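Sorting Bricks by Color with Two Arms
Project report, second semester

February
By Muammer Bilgin

1. Purpose of the project

Our course asks every group to choose one task which a person can do without thinking and to make a robot do it. My group chose sorting of toy bricks. The bricks are in green, yellow and red, and each color must go to its own compartment in a blue tray. I wrote this report for the group, and I also was responsible for the training data, so this part is longer than the others. I ask the reader to excuse this.

We named the project Hullar. The name has no meaning in English. It was the name of the folder at the beginning and it stayed.

2. What we had before

Last year's group, Temberg, made a sorter with one arm. Their program found the color of the brick and then moved to a fixed position, which they measured by hand. It worked well if the tray did not move. If somebody pushed the tray a little, the arm put the bricks on the wall between two compartments, and they fell out again. In their report they wrote that the next group should try a method which looks at the tray every time. We took this advice.

We also wanted to use two arms. The left arm can reach the green side comfortably, but for the red side it must stretch, and when it is stretched it shakes. With a second arm on the right this problem is smaller.

3. How we collected the examples

We did not write the movements as a program. A student moves the arms by hand control, and the computer saves the camera pictures and the joint positions together. Later the model learns from these recordings. One recording is called an episode in this report. An episode begins with loose bricks in front of the tray, and it ends when they are in their compartments or when the student gives up.

We recorded 1525 episodes. I watched all of them again in the evenings and removed the bad ones, and 1474 were left for training. I removed an episode when a brick was dropped outside the reach of both arms, or when the student waited too long in the middle, for example to speak with a friend. The model learns the waiting also, and then it stops above the table and does nothing.

For every episode we changed the places of the loose bricks. We also changed the angle of the tray a little, so that the model cannot remember one position only. We let the bricks stay in the tray from one episode to the next, because an empty tray and a half full tray look very different for the camera.

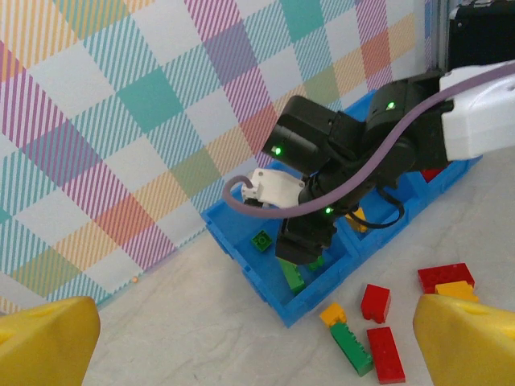
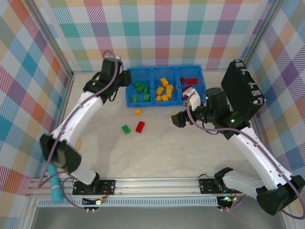
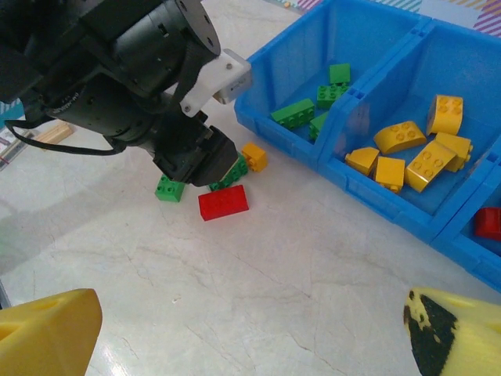
Bricks and tray during the work, from the wrist cameras (first and third) and from the camera which sees both arms (second).

The most difficult thing for the students was the depth. With a wrist camera you see the brick well, but it is hard to know how far it is. In the first week many of us closed the gripper too early and pushed the brick away. We agreed on a rule: first go above the brick, stop shortly, go straight down, then close. The recordings after this rule are slower but they are much more similar to each other, and the model learned from them better. If I could start again, I would write this rule on paper before the first episode.

4. Training

We trained two models. The first one, Brilness, used only the camera which sees both arms. The second one, Güneş, used this camera and also the wrist cameras. Everything else was the same for both, I mean the same episodes, the same number of steps and the same computer.

Brilness moved nicely in the direction of the correct brick, but it often closed the gripper beside it. Güneş was better in picking. It had another problem: when the gripper holds a brick, the brick hides a part of the view, and the arm sometimes stayed above the tray and did not open. We made this smaller by adding more examples of the releasing movement. For this we did not record new episodes. We cut the last seconds from the old ones and used them twice.

5. Results

We counted one trial for each brick. A trial was good only if the brick was in the correct compartment at the end. If it lay on a dividing wall, we counted it as bad, even if it fell to the correct side when we touched the table.

Güneş had 847 good trials. In 49 trials the brick went into the wrong compartment, and most of these were yellow bricks in the evening, when the light in the room is warmer. In the other bad trials the brick was not picked at all. I did not write the numbers for Brilness here, because we stopped its test early and the comparison would not be fair.

Small square bricks were harder than long ones. A brick which stood on its side was the hardest. When two bricks touched each other, the gripper sometimes took both, and we did not find a good solution for this.

6. Problems and what is left

The two arms can meet each other above the middle compartment. In hand control the student sees it and waits with one arm. The model does not always wait. Now we have a simple limit in the software, which stops the right arm while the left one is over the middle. It costs time, and I think it is not a beautiful solution, but we had no collision after we added it.

For the next group I would suggest to record under different lights from the first day, and to keep a list of the reasons for each removed episode. I started such a list too late. The recordings are on the shared drive of the course in the folder Hullar, and the settings of both models are in the same place.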